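Speaker notes, evening meetup at the Votbridge shared workshop
Talk: Mimon, a gripper you hold in your hand

Slide 1. Title
Wait until the people at the back have a chair. Say thank you to the workshop for the laser cutter hours. Ask who has built a gripper before, and who has broken one.

Slide 2. What I wanted
I wanted to record housework with the same fingers that my arm at home will use later. The arm is called Varela and it is still in parts on my shelf, so please do not ask for a demo. Mimon is the hand piece. You squeeze, the jaws close, the camera looks over them.
Say clearly: there is no motor in Mimon. People always ask this at the end.

Slide 3. The linkage
Two arms, one for each finger, with a triangular cutout in each. First version had no cutout and was too heavy at the front, my wrist was tired after 14 minutes. Show the old arm and pass it around the room.
The pivot pins are round silver pins that I bought in a bag from Zemurmont. The printed holes came out too small, so I opened them by hand with a drill bit, slowly. If you do it fast, the plastic melts and the hole is not round anymore.

Slide 4. Why bedding
I started with blocks and cups. They were easy and I learned little from them. Then I moved to the bed, with a fitted sheet, a quilted blanket with a ruffled trim, and small folded things between. Cloth does not stay where you put it, and a big blanket moves very quickly when you swing it.

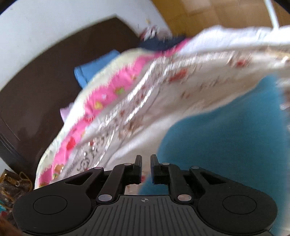

Motion blur was my biggest problem in April. My first setting was one exposure for all rooms, and it was wrong. Now I keep the shutter short and bring a second lamp. The recordings are a little more noisy, but I can see the edge of the cloth in more of them.
Pause here for questions about the camera.

Slide 5. Numbers
Over 1,000 grasps recorded, and I kept 600 of them. I removed the ones where the fingers closed on nothing, and also the ones where I talked to somebody and forgot what I was doing.
One set of finger pads lasted 26 sessions. After that the thin fabric began to slip.

Slide 6. What I would change
Softer tips on the fingers. A longer base, my hand is small and still it feels short. Screws in place of glue on the camera mount - I had to break the mount two times to clean the lens.

Slide 7. Files
The drawings are in the Mimon folder on the workshop computer. Use the newer linkage file, the old one has wrong hole distance. Leave this slide on during questions.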